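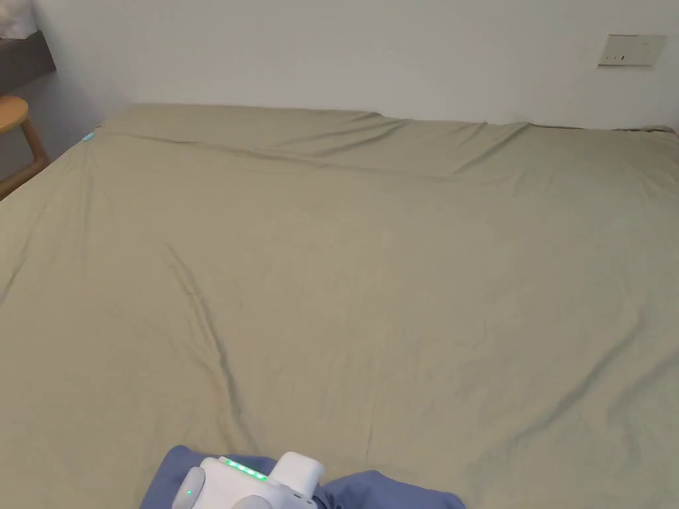 Naltgate Residents' Board > Housekeeping and Linen > Fitted sheets: acceptable finish at changeover

Stoka
Posts: 63

I would like to ask members what standard they apply to fitted sheets when a furnished room is handed over. Our present guidance says only that the bed must be "neatly made." The green sheet on this bed is in place from side to side, yet there are creases over the whole surface, including a long diagonal one. Would you pass it?

Gaber
Posts: 22

I would not. A fitted sheet should be pulled tight at all four corners before anything else is placed on the bed. I would release the corners, smooth the fabric from the center outward and fit them again.

Rundo
Posts: 99

I respectfully disagree with Gaber. The mattress is covered and the wrinkles are soft. Once a blanket is on, the incoming resident will not see them. We do not iron sheets at Naltgate and should not write a rule that assumes we do.

Gaber
Posts: 23

Ironing was not proposed. The ridge at the wall end also deserves attention. If a pillow is under the sheet, it should be taken out and given its own case.

Stoka
Posts: 64

I accept the point on pillows – the guidance does not mention them at all. Does anyone have a view on sheet depth? Our older sets are shallow and tend to lift at the corners.

Rundo
Posts: 100

Please measure the mattress with its topper on before ordering. We replaced 77 sheets last July and had measured without toppers. I still consider light creasing acceptable.

Gaber
Posts: 24

Then our views differ on creasing. I have no objection to the wording on depth.

Stoka
Posts: 65

Noted. I will post draft wording on pillows and depth in this thread and leave creasing open for further replies.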